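haro_desk
Posts: 2,355
December 19, 2019

Second attempt at giving the big off-white thing a home. The shelf was my first idea and the shelf had other ideas. Pink band stays on, I like it.
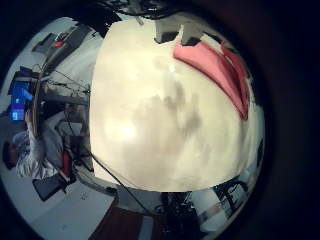 Off-white lump, pink band, monitor behind on the left

nidel2
Gray smudges on cream. Mine did that too. Dish soap, soft cloth, lower your standards.

wimuven
Please don't soap it. Half of those are shadows. Move the lamp first, then panic.

nidel2
I've soaped mine since May and it's fine.

wimuven
Fine is a big word for what you posted in May.

haro_desk
Lamp moved. Some smudges left, some didn't, so you're both insufferable. Any thoughts on the band?

nidel2
Iron the fold.

wimuven
Leave the fold. The darker edge is the best part.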